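**Can a robot do my chores yet?**

We get this one more than any other at Norura, usually from folks with a full sink behind them, so let's take it first. Some of them, slowly, and with a person close by. Our Tuneck software can manage 15 household and workshop tasks in simulation, and we'd trust a good deal fewer of those in your kitchen today.

**Why do you keep talking about doors?**

Oh, doors are a wonderful test! Before a machine can put away the groceries or bring you a tool, it has to get into the next room, and that means finding a small knob, taking hold of it, and moving out of the way of a big panel that swings. You and I do this half asleep with a bag on one hip. Tuneck took 28 rounds of changes before we were happy to show it to visitors – and we still fiddle with it.

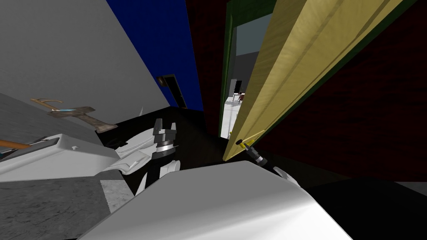
*Simulated view from the robot's head, with the right gripper up beside the door handle.*

**How often does it work?**

In our January runs the simulated robot got through the door 72 times out of 100. A real hallway is harder, what with sticky latches and rugs and the cat.

**What about tidying a workbench?**

Light boxes and trays go pretty well. Long-handled tools are trickier, as the weight sits at one end and they like to twist in the grip. Please do keep hanging up your own for now.

**Can I try it myself?**

Yes, please come! The Riltari demo room on Cortés Street runs sessions of 30 minutes, and you're welcome to bring the kids and any chore you'd like to ask about.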